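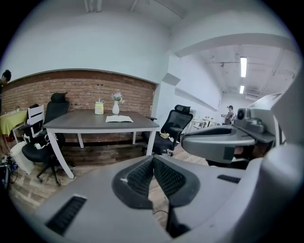

Ivelari Table and Mesh Chair Set

For a small office, a study corner or a shared room
Item number: 1221
Sold by Plonisora, Vurkville

The Ivelari set is made for people who need one good table and do not want a room that looks like a bank. The table has a dark gray top with a wood-grain look and white legs. It is rectangular, and it can stand free in the room or with the long side near a wall. In front of red brick the dark top looks calm, and a vase or an open book is enough to dress it.

The chairs are black office chairs with a mesh back and a headrest. They stand on a five-star base with casters, so you can turn to a colleague or roll to the window without getting up. We tried them mostly on wood-look floors. On thick carpet they roll more slowly, and for this we can offer harder casters.

What you receive

– 1 table top with the white legs packed separately
– 2 mesh chairs with headrest
– 1 bag of screws for the table and 1 for each chair
– Printed instructions, also in French and Hungarian

The vase, flowers, cup and book are not included.
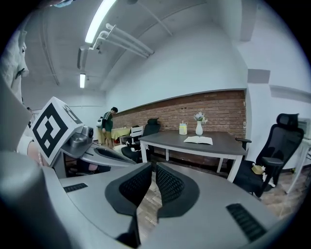

Placing the set in your room

Most customers put one chair at the end of the table and the other near the opposite end. This leaves the front side open, which is practical when somebody only comes to sign a paper or to look at a drawing. If you work alone, keep the second chair for visitors – it does not need to stay under the table.

A white side table with thin legs goes well with the white legs of the big one. Simple white chairs with a slatted back also fit, if you need more seats for a short meeting. Please ask Albane Sabatier in our shop, she knows which of our older models have a similar white.

Assembly

One person can build a chair. For the table please be two, as the top is heavy and the corners do not like to fall. Put the top face down on a blanket, fix all the legs by hand first, and tighten them only when the table stands straight. After 18 days of use, tighten the screws once more.

Care

Wipe the table top with a soft damp cloth and dry it after. Do not use powder cleaners. The mesh can be cleaned with a small brush of a vacuum cleaner.

Delivery and guarantee

We deliver in Vurkville every Monday, and to other towns by the El-Sayed transport company. The guarantee is 5 years for the table and 52 weeks for the chairs. For spare casters or armrests write to Csaba Kun at our service desk, and please give the item number.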